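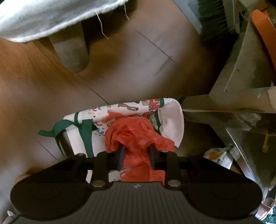

*Red crinkly one on top, the white printed one with the green trim underneath. More where they came from!*

**Bag drawer overhaul, who's in?**

**riko_pantry** (original poster)

Okay, I have finally started on the bag drawer and I'm weirdly thrilled about it. Everything came out in February and I've been sorting in bits after tea ever since. The white fabric one up there is my favourite, it's got a nice wide plain cuff at the opening and that green band, and it washes beautifully. The red plastic is on trial.

My plan so far:

- fabric bags folded in thirds, then rolled, standing on end like little loaves
- plastic ones flattened and folded into triangles
- anything with a hole goes straight to soft plastics

I want the lot to fit in one drawer, the wide one under the cutlery. How do the rest of you do it? Show me your systems!

---

**dagny_r**

Love this! I'm a roller too, fabric only. I put the handles inside first and then roll towards the opening so the cuff ends up on the outside and holds it shut. Took me ages to work out. My mum (Hanne, she's on here somewhere) taught me to fold them flat and I've never gone back to her way, sorry Mum.

---

**HanneRavn**

I am on here, and flat is better. You can see the print on every one and you can pull out the one you want without the rest springing open. Rolled bags come undone in the boot of the car before you've reached the shops. Stand the flat ones up like files in a shoebox.

---

**troels_h**

With Hanne on the fabric. But triangles for plastic? For that thin crinkly stuff? You'll spend half your evening squeezing air out of it, and it never stays folded. I stuff mine in an old tissue box and pull from the top. Fits heaps.

---

**riko_pantry**

@troels_h but the triangles are so satisfying!! Long strip first, run your hand down it from the closed end so the air gets out the top, then fold corner to corner. I did 18 in front of the telly the other night and they take up the space of a jam jar.

@HanneRavn okay the shoebox idea is very tempting. Does it cope with thicker canvas?

---

**HanneRavn**

Canvas goes at the back. Mine is a boot box, so a bit taller.

---

**RedaT**

Question from the other side: do you need the plastic ones at all? We moved to Stolley last year and I kept 2 for muddy shoes and gave the rest to the op shop on Villanueva Street. They were rapt, they never have enough at the counter. Haven't missed them once.

---

**troels_h**

Bin liners, mate. Wet togs. Wrapping the good glasses when you move house. I'd go through 2 in a weekend with the kids.

---

**RedaT**

Fair on the togs. I use a wet bag for those but I know not everyone wants another thing to wash.

---

**poulb**

Washing tip for printed fabric ones, as I wrecked a lovely one: inside out, cold, and dry it in the shade. Coloured trim can run onto white if you go hot. Mine came out a sort of swampy mint all down one side. Iron the cuff while it's slightly damp and it folds so much more neatly.

---

**dagny_r**

Swampy mint!! I'd still use it, Poul.

---

**poulb**

I do. It's the potato bag now.

---

**riko_pantry**

Update: tried both on the white one. Rolled, it looks adorable. Flat, I can see the green and it slides in next to the tea towels. I hate to say it but I'm doing the shoebox for the fabric ones, and keeping my triangles for the plastic whatever Troels reckons. Off to find a box with a decent lid.

---

**HanneRavn**

No lid! Leave it open or you'll stop putting them back.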